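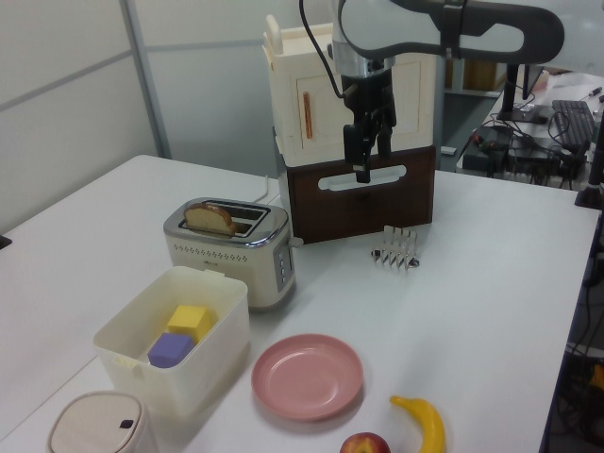 A play kitchen is a set of furniture and utensils, reduced in size or simplified, with which children imitate cooking and serving. Sets range from one-piece stoves to loose collections used on a tabletop. Tabletop sets usually center on a small cabinet, which may combine two functions in one stack: a cream upper section resembling an oven or cupboard, with an orange vertical handle on its door, can sit over a dark brown wooden drawer unit opened by an oval cutout. Cutout handles leave no projecting hardware on the drawer front. Accessories such as a two-slot toaster with a slice of bread, or a shallow pink plastic plate, are placed beside the cabinet — they are seldom fixed to it.

Construction
Cabinet bodies are made of solid wood, fiberboard or molded plastic. Doors turn on pins or small hinges. Drawers in the cheaper sets run directly on the base panel and have no rails. The Hilmont catalog listed a stacking cabinet under model number 969, with the drawer unit sold separately as 3312.

Storage
Small parts are generally kept in open plastic boxes. Ornella Morelli, in a survey of nursery furniture, divided storage into 3 types: built-in, stacked and loose. Evaristo Rizzi later treated stacked and loose storage as a single type.

See also
Dollhouse
Toy food
Nursery furniture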